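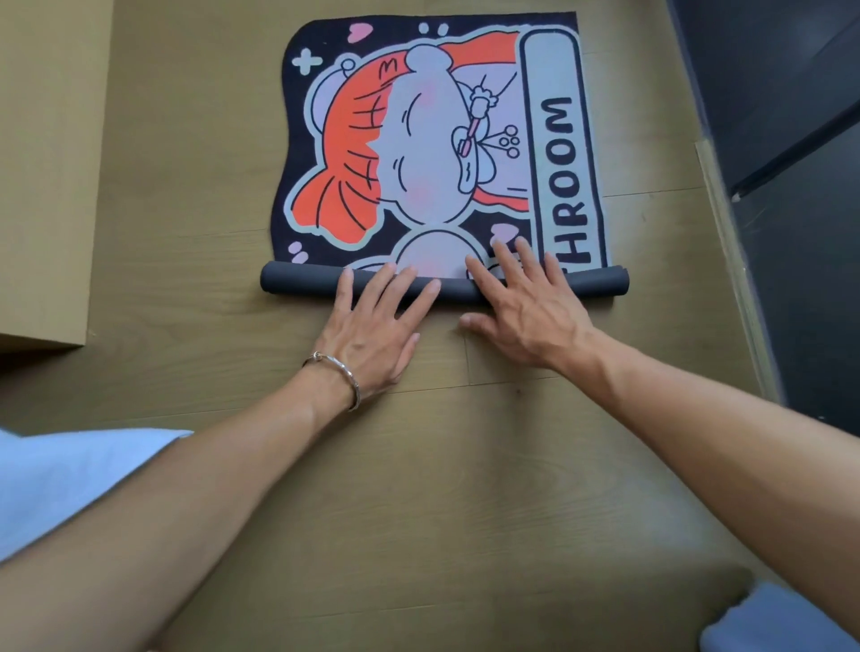 A cartoon bath mat, part-way through being rolled up on the floor.

Flusura, the little bath mat shop that has been on Fletum Lane in Wodholm for as long as I've lived here, is giving up its boxes. Well, most of them. From 23rd October any mat you order will come to you rolled up and tied in a paper sleeve, and the flat cardboard cartons that have been blocking half the recycling bins in town will be gone.

I went along to see how they were getting on with it, partly for the paper and partly (I'll admit it) because I bought a mat from them in February and it has had a crease across the middle ever since. I've tried books on it. I've tried the iron through a tea towel, which I don't recommend to anyone.

Ourania Zervas, who owns the shop, knew exactly what I was on about before I'd finished. "It's the fold," she said. "You fold a mat with a backing on it, you leave it in a warehouse for a month, and it remembers. We've had people post us photos of their creases."

So everything is being rolled now, and the whole back room has been given over to it. They do it on the floor. There was talk of buying a long table, but Ourania says you can't lean on a table properly, and leaning is most of the job – you want your weight coming straight down through your hands, or the roll goes slack and by the time it's in the sleeve it's the size of a bolster.

I had a go, of course. Shoes off, knees down. You start at one short end with a tight little turn, tight as you can get it, and then it's press, roll, press, roll until you run out of mat. It sounds like nothing at all. My first one came out shaped like an ice cream cone and Yasuo Yokoyama, who does the packing, very kindly unrolled it again without saying a word.

The rectangular ones are easy once you've got the knack. What gives them bother are the shaped mats, the ones with wavy edges, which have become much the most popular thing in the shop this year. There's no straight end to start from! Yasuo picks whichever edge is nearest to straight and treats the bumps as if they weren't there. Any bit that sticks out at the sides gets tucked in as he passes it. He reckons the cartoon ones are worth the trouble, and I can see why people like them, all that orange hair and black outline. The design with somebody having a go at their ear with a cotton swab is a favourite with teenagers, apparently, and with one dentist. I couldn't live with it myself but my nephew would be thrilled.

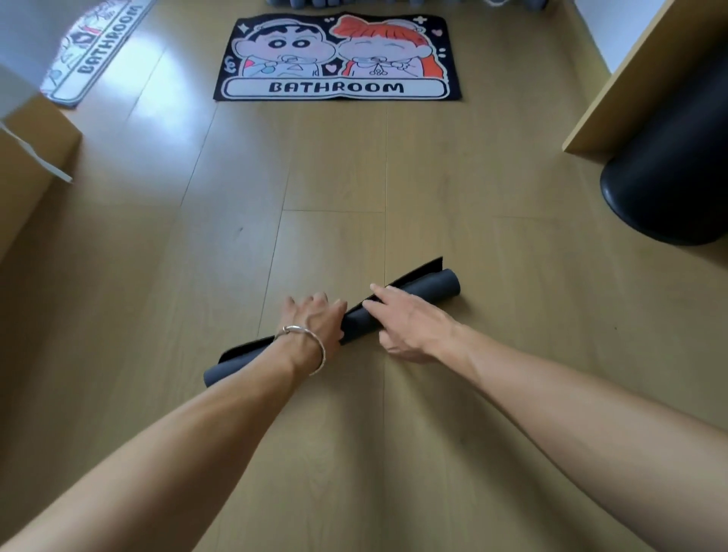 The other snag is the backing. It doesn't always want to go round at the same speed as the top, so you get to the last turn and there's a bit left over, standing up where it shouldn't. The trick, Yasuo says, is to stop a hand's width before the end, hold the roll down with one hand, and smooth the loose part towards you with the other. If it still won't behave you unroll it and start again. He was very firm on that. A bad edge gets bent over inside the sleeve, and then you're back to creases, and I'm back to writing in.

Which way round to roll them has caused more argument than you'd think. Pattern in, and the print is kept clean but the mat curls up at the corners when you put it down. Pattern out, and it lies flat more quickly but any scuff is on the side you look at. They tried both at home over the summer. They've settled on pattern in, with a note in the sleeve telling you to lay the mat face down overnight before you use it. I asked whether anyone reads notes. Ourania said she'd had it printed in red.

The sleeves themselves are coming from Sugawara, the paper people out past the station, who made the shop 343 of them as a first batch. When I visited, 241 mats were already rolled and waiting on the shelves for the changeover, and Yasuo was getting through up to 20 in an hour, tea included. Prices stay as they are. Postage on the larger sizes should come down a bit, though Ourania wouldn't be drawn on how much until she's seen the first month's bills.

Not everything is changing. If you're buying two or more mats as one order they'll still go in a cardboard box, rolled up side by side, and the four biggest rugs in the range will be for collection only, as they're simply too heavy to roll tightly by hand. You can also still walk in and take one off the pile under your arm, which is what most of Fletum Lane does anyway.

One thing that might interest anybody with a creased mat already (hello, fellow sufferers): bring it in, clean and dry please, and they'll roll it for you the other way and put it in a sleeve. You take it home, leave it a week and see. There's no charge, and it doesn't have to be one of theirs, although I got the feeling that owning up to a rival's mat might earn you a look. They can't promise it'll work. Rubber backs come round better than the felt sort, and anything that has been through a hot tumble dryer is probably past saving.

Mine went in on the same visit. It's now standing in its sleeve behind my bathroom door with a few days left to go, and we're all stepping out of the bath on to a towel.

Flusura is open from ten until five, and you can leave mats at the counter.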